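Stop throwing out the boring takes

Had this argument again last month with Vira Stelmakh, who runs collection at Prorkis. Her rule: a good example is a clean one. Operator fumbles the grip, delete it. Wheelchair goes crooked, delete. They kept 1758 episodes of chair pushing and binned the rest. Tidy number. I think it's the wrong 1758.

Grabbing a push handle is easy to demo when both hands land together. Real people don't do it that way. One hand gets there, the other is late, you fix it on the go. A model that never saw the late hand has no idea what to do with one.

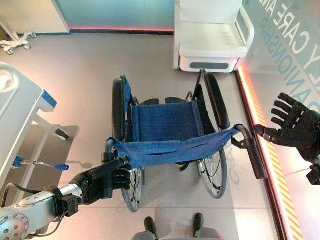
Left hand on the handle, right hand still open beside the other one.

Moments like that get trimmed as dead time. Why? It's where the deciding happens.

We tried keeping the mess at Groveck. Small test, 107 episodes, 4 operators, nothing cut except the resets. Parvaneh Parsa hated labeling it and told me so. Fair. It is slower, and some of it is realy junk. A bored operator isn't a lesson.

But junk you can tag. Stuff you deleted in December is gone, and then your paying for the room twice.

So: keep the raw files. Tag the fumbles, argue about them later.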